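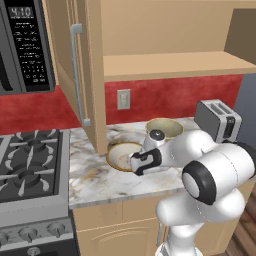
Songül Kaplan asked whether a school that has already loaded its fall roster must load it again after a calendar change. It must not. The roster and the calendar are stored separately in Grinero, and a second upload creates duplicate student records.

Section 6. Changing the Instructional Calendar

6.1 Sign in to Grinero with a district account. School accounts can view the calendar but cannot edit it.

6.2 Select Calendar, then Year Setup. Choose the school from the list (Jeltberg Elementary, Ersoy Middle or Flondusau High).

6.3 Enter the first day of classes in August and the last day of the school year.

6.4 Mark each holiday and staff training day as Closed. Mark early release days as Partial and enter the dismissal time.

6.5 Select Check Totals. A warning appears if the calendar is shorter than the district minimum.

6.6 Select Publish. Families receive the notice within 20 minutes.

Note: A published calendar may be corrected for 10 school days. Later changes require a written request to the district office.

Caution: Do not publish while attendance is being recorded. Entries that have not been saved will be lost.

6.7 Print the confirmation page and place it in the school's enrollment file. If the page shows error 197, sign out, sign in again and repeat step 6.5.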